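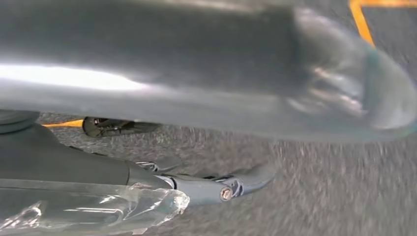 According to one long-standing resident of Mollcombe, the evening bus to Grolley was never late until the timetable was changed, and no survey would persuade her otherwise. Her remark was typical of the replies received in the first week of the project.

## 2. Method

The group issued a short questionnaire to 40 passengers at the Kershaw Road stop. Each passenger was asked how long they had waited, where they were going and whether they had another way of getting there. Replies were collected in January, between the end of lessons and 6 pm - the period in which most complaints had been made.
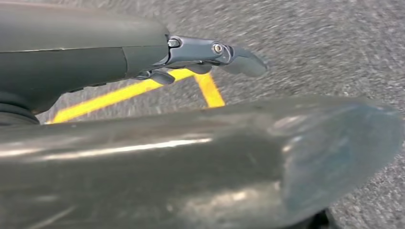 The answers were then compared with the printed timetable. Where a passenger gave a range, the lower figure was used.

## 3. Findings

Waiting times were longest on the Grolley service. Passengers travelling to Mollcombe were generally satisfied, although several asked for a shelter. Only 2 passengers said that they would have driven if the bus had not come.

## 4. Limits of the work

Bad weather reduced passenger numbers on several afternoons. The morning service was not studied.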